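Grendance Wakes Up

1. Boot

The planner was called Grendance, after a village the lead developer had once been lost in. It had one task: put the strawberry on the board. It had been given 600 tries and had used 98 of them on the toaster.

This was a matter of cost. In Grendance's map, every surface had a price, and someone had typed the toaster's price with the decimal point in the wrong place. To Grendance the toaster was the cheapest land in the kitchen. It wanted to put everything there.

The developer found the error at lunch, fixed it, and named the fix "final".

2. Perception

Perception was a separate program and did not get on with Planning. It sent over its list 3 times a second, and the list kept changing its mind.

"Strawberry," it said. "Strawberry. Tomato. Strawberry."

"Which?" asked Grendance.

"I give you scores," said Perception. "What you do with them is between you and your threshold."

Grendance asked about the purple one.

"Plum," said Perception. "Or onion. I should like it noted that I was trained mostly on chairs."

The developer raised the threshold. The tomato went away, and so did the orange. She lowered it again and the wall became 200 blueberries.

3. Planning

By the evening she had taught the pair of them to wait for five matching answers before doing anything. They waited. Grendance drew a path from plate to board, a lovely one, then threw it out and drew it again with a slightly different elbow.

"Still a strawberry?" it asked.

"Two of them," said Perception.

The task file said "the strawberry". Grendance read it again, in case it had changed. 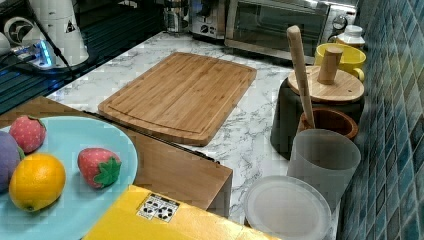
4. Control

Control, who had been asleep since boot, asked if there was anything to do yet.

"We are discussing the word 'the'," said Grendance.

Control went back to holding still, at which it was extremely good. The developer opened the task file, looked at it for a while, and typed an "a".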